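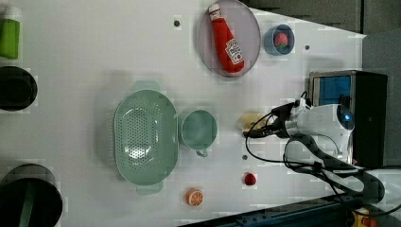

# Minutes – planning meeting for the November open day

**Present:** Vandana Bhardwaj (chair), Desta Assefa (minutes), both arm crews, front desk, workshop
**Started:** 4:15 p.m.

## 1. Last minutes

Agreed with one fix: the spare power supply went to the Tesard bench, and the last minutes had it going to storage. It's still there and still needed.

## 2. Report on the trial demonstration

Vandana opened by saying how much she enjoyed the trial run, and everybody around the table seemed to feel the same! The group from Woldemariam stayed a full 60 minutes, well past the time we had set aside, and most of that was spent standing at the kitchen table asking for one more go.

What they liked best was picking the food themselves. Desta had planned a fixed order, but the first guest asked for the strawberry out of the blue bowl and after that the plan was gone. We agreed to keep it that way on the day. Guests call out an item, the operator repeats it back, the arm goes for it.

Points raised:

- The pale yellow piece got called bread by half the guests and banana by the other half. Desta will put a name card by each toy so the operator and the guest mean the same thing.
- The ketchup bottle lying across the plate is a great last challenge. Keep it for the end of each turn.
- The mint-green colander makes a good drop-off spot, being large and easy to see from the back row. The cup is harder and should be offered to people who want a second try.
- Cables on the tabletop need to be tied back before guests come in. Workshop to do this with the arm parked, and then run it slowly through its full reach to check that nothing pulls.
- Several people asked what the blue light near the wrist was for. Operators should have a short answer ready. Vandana will write one.

## 3. Software on the day

We stay on the Skultomik build used for the trial. There was some talk of moving to the newer one, which has a smoother approach to small round items (the little red ball would be a nice test of it), but Vandana would like a quiet week of practice on it first. Agreed.

Desta has gone through the log and it now holds 1,362 pick attempts since we started on the kitchen set. A printout of the totals will go on the wall by the door – several of the Woldemariam people wanted to know how much practice goes into this, and it's a lovely thing to be able to show.

## 4. Room and visitor numbers

Iltero has confirmed they are bringing over 5 people, final number to come. Front desk will print badges once we have it.

Groups at the table will be kept to 5 at a time, with the next group at the Tesard bench. There was a good discussion about whether children can stand at the front. Yes, behind the tape, with a grown-up next to them. Workshop to put down fresh tape and to find the low step we used last spring.

The stop button gets its own person for the whole afternoon. That person does not run the arm, hand out badges or answer the phone.

## 5. Actions

| Who | What |
|---|---|
| Desta | Name cards, log printout |
| Vandana | Short answer on the blue light, ask Iltero for final number |
| Workshop | Cable ties, slow reach check, tape, step |
| Front desk | Badges, sign at the side door |
| Both crews | Agree on stop button rota and send it to Vandana |

## 6. Any other business

Front desk asked if guests could take turns steering the arm by hand. Lots of interest in this, and Vandana would love to see it happen, but we need to try it among ourselves first. On the list for next time.

Meeting closed at 5:05 p.m. Next meeting after the dress rehearsal.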